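Zipper Pouch Work, Progress Report to the Allcombe Fund
October update
From: Younes Soliman, Arnero
To: Manikandan Sundaram

Hi Mani,

You asked for something you could read over a cup of coffee and forward without having to translate, so I'm writing this the way I'd tell it to you on the phone. The budget sheet went over separately, and Hatem Cherkaoui has already answered your question about the shipping line (yes, we paid for it twice, and yes, we got it back).

Quick reminder of where we left things. At the end of the last period we had two arms on one table, a pile of clear zipper pouches, and a shaky plan to find out which fingers and which camera setup would let the arms open and close one without a person stepping in. You funded us to compare two kinds of finger, the stock ones that came with the arms and the softer ones from Tiwari, and to compare the wrist cameras against the fixed camera as the main thing the controller looks at. Those are still the two questions. I've tried hard not to let a third one sneak in, and mostly succeeded!

What we've recorded so far

The log stands at 3,256 attempts, and 2,441 of them are ones we'd be happy to use. The rest got tossed for all kinds of dull reasons: a camera dropping out partway through, a pouch sliding off to where neither arm could reach it, me bumping the table (I'm told I do this a lot), and one long afternoon when the clocks on the two arms had drifted apart and every recording from that session was useless. I was pretty sore about that afternoon. Fitzgerald Castellanos has since put in a check that refuses to start a recording if the clocks don't agree, and we haven't lost a session that way again.

I know you'd like one success rate to put in a slide. I'd ask you to hold off until the next report. We changed the starting positions partway through, so the early attempts and the later ones aren't a fair match, and if I gave you one number now I'd be taking it back by winter. What I can give you is what we've learned, which I think is worth more to the people at Allcombe anyway.

Fingers

The stock fingers are hard and fairly narrow, and they're great at picking up things with a clear edge. A zipper slider is small and slick, and when a hard finger catches it slightly wrong it squirts out sideways. We saw that so often that Fitzgerald started calling it "the watermelon seed" in the log, and now it's an official category.

The Tiwari fingers give a little when they touch, so they forgive a sloppy approach. They hang on to the slider much better once they've got it. The trouble is the pull. The pads flex under load, the slider tips over, and then it jams in the track instead of running along it. We got past some of that by pulling slower and by having the other arm hold the pouch closer to the slider, which keeps the track from bunching up. I'd call the Tiwari fingers ahead at this point, though I wouldn't want to order a big batch yet. They also wear. The pads on the first pair got shiny, and shiny pads slip, so we're going to need a number for how long a pair lasts before I can tell you what they'd cost to run.

We did try mixing, with a hard finger on one side and a soft one on the other. It was Hatem's idea and I laughed at it, and then it did better than I expected on the holding arm. It's going on the list for the next period as a small side test and nothing more.

Cameras

I went in thinking the fixed camera would be the backup and the wrist cameras would do the real work. They're right there next to the fingers, after all! And when the arm is sitting still and pointed the right way, the wrist view is lovely, you can see how the fingers line up with the track far better than from across the table. But the arms are hardly ever still when it matters. During a fast approach the wrist view smears, and clear plastic that's already full of glare turns into a milky mess with a streak of color in it. The colored zipper is the one thing the controller can hang on to. We picked green on purpose for that, and I'm glad we did, but it does mean you should ask me what happens with a clear zipper on a clear pouch. (Badly. I've tried it. It goes badly.)

The fixed camera can't see the fine stuff, but it always knows which way the pouch is turned and which end the slider is on. What's working best is letting the fixed view pick the approach and then handing over to the wrist views for the last bit. The handover is still jumpy. Fitzgerald is testing a version where the arm pauses briefly before the fingers close, so the wrist camera gets a clean look, and though it slows everything down it has cut out a lot of grabbing at nothing.

Views from the fixed camera and the wrist cameras:
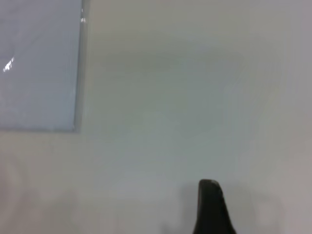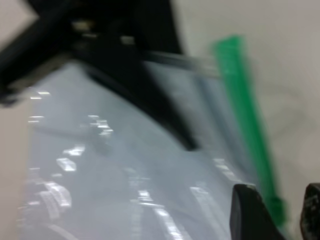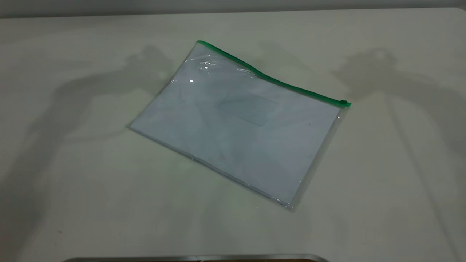
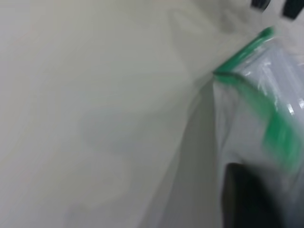

Lighting has turned into a bigger piece of this than I budgeted for. We run under the ordinary ceiling lights because that's what a packing bench would have, and I'd like to keep it that way. Still, the glare moves every time the plastic flexes, and early on the controller was happily reaching for bright spots as though they were hardware. We've been training with the pouch turned to lots of different angles, and that has calmed it down a good deal. Shadows from the arms were the other one. They slide across the table right when the arms start to move, so the view at the start of a reach and the view halfway through it don't match very well. I asked Fitzgerald whether a diffuser over the lights would be cheating and we argued through lunch. We landed on testing it once, so we know how much it buys us, and then taking it back down.

The controller

Short section, because there's less to say. We moved from the old Pronness controller to the newer one early in the period. The old one was fine for one arm and struggled to keep two in step, and for this job they have to be in step, one holding while the other pulls. The move cost us more days than I'd planned. Most of that was cabling and a settings file that had been copied from one arm to the other without changing the left-right setting, so for a whole morning the two arms were mirroring each other in a way that was funny for the first few minutes. It's steady now. Faustino Cortés wrote up the setup steps as he went, and his notes are good enough that I followed them on my own with only one phone call.

Something I'd do differently: I should have frozen the camera mounts before we started recording. We nudged the wrist mounts early on to get a better look at the fingertips, and everything before the nudge has to be treated as its own set. They're marked with paint pen now so we can tell if one has shifted.

Paper in the pouch

You asked why we bother with paper inside. An empty pouch is floppy and collapses when you pull on it, and a stuffed one is stiff and wants to slide around whole. People who'd use this would be closing pouches with stuff in them, so we went with a stack of paper as our standard load. It also makes the pouch easier to see against a pale table, a bit, though I'd still prefer a darker tabletop and I'm going to ask for one below.

Next period

We'll run a clean comparison of the two finger types, 50 attempts each, same pouches, same starting positions, same controller settings, nobody touching anything in between. That's the one I'll put a success rate on. After that we go to the camera question with the better fingers, fixed view alone, wrist views alone, and the handover. If the pause before the grab keeps helping, it goes into all of those.

Hatem will be away for part of it, so Faustino is covering the bench and I'll be doing more of the recording myself. Please factor in the table bumping.

What I need from you

Two things, and neither is big. First, I'd like to move what's left of the travel money into spare pads for the Tiwari fingers, plus a dark mat for the table. Hatem has the numbers ready and can send them the minute you say okay. Second, could you find out whether the Allcombe folks care about pouches with clear zippers? If they do, I'd want to know before we lock the plan, because that's a different camera problem and I don't want to discover it at the final review.

You're welcome at the bench any time. Come after 2 if you want to see both arms running, mornings are mostly me looking for the paint pen.

Younes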